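Workshop notebook – Elberg bench, Saturday, 09:30
Entry by J. Agbayani

Adhesion test on the Layug primer, batch 3021, continued. Seven panels were coated on the previous shift and left to cure at room temperature. Five passed the tape test. Panels 4 and 6 lifted at the lower corner and have been set aside for Covumau to examine.

Film thickness on panel 6 was 95 microns, above the limit given on the job sheet. The gauge was checked against the standard and read correctly. The remaining Britero thinner (500 ml) is to be used up before a new tin is opened – please write the opening date on the lid.

Panels 4 and 6 will be sanded back and recoated on the next shift. Results to be entered on this page.

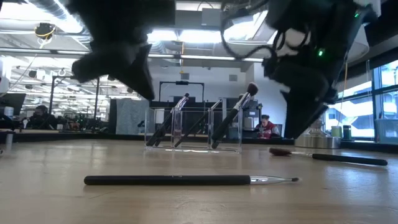

Clear brush holder on the tabletop, with black-handled brushes.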